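3.2 Kleinteile und ihre Behälter

Wer sich je durch eine Schublade voller Schrauben, Klemmen und halb vergessener Adapter gewühlt hat, wird verstehen, warum wir diesem Abschnitt etwas mehr Platz gönnen, als es in Arbeiten zum Ordnen von Werkstattmaterial üblich ist. Im Projekt Hamau haben wir rund 1.087 Ablagevorgänge ausgewertet, und immer wieder blieben wir (Akosua Agbenyega hat es schon im November vorausgesagt) an derselben Stelle hängen, nämlich am Behälter selbst. Ob ein Teil später wiedergefunden wird, entscheidet sich sehr oft daran, ob man hineinsehen kann, ohne erst den Deckel zu öffnen.
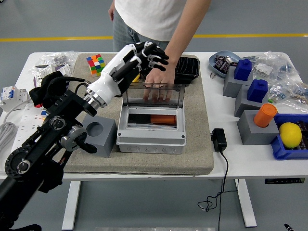 Abb. 2: Kunststoffdose mit aufgeklapptem, durchsichtigem Deckel auf der Arbeitsmatte; dahinter eine schwarze Schale mit gerippten Fächern.

Die durchsichtigen Beutel, die viele Elektrowerkstätten für ihre Kleinteile verwenden, schneiden in dieser Hinsicht gar nicht schlecht ab, nur rutschen sie leider gern übereinander, und was unten liegt, sieht man dann eben doch nicht mehr. Feste Dosen mit Klarsichtdeckel lassen sich dagegen stapeln und einzeln herausziehen, verlangen aber beim Einräumen eine ruhige Hand am Deckel. Ida Haberkorn hat die sieben Teilnehmenden danach gefragt, und zwei von ihnen gaben freimütig zu, die Deckel zu Hause ganz wegzulassen!

Für längliche Gegenstände empfehlen wir nach diesen Gesprächen, sie nebeneinander und in gleicher Richtung einzulegen. Auf die Frage der Beschriftung, die Azlan Siregar besonders am Herzen lag, kommen wir in Abschnitt 3.3 zurück.

Kontakt: Arbeitsgruppe Hamau | © 2019 Hamau | Nach oben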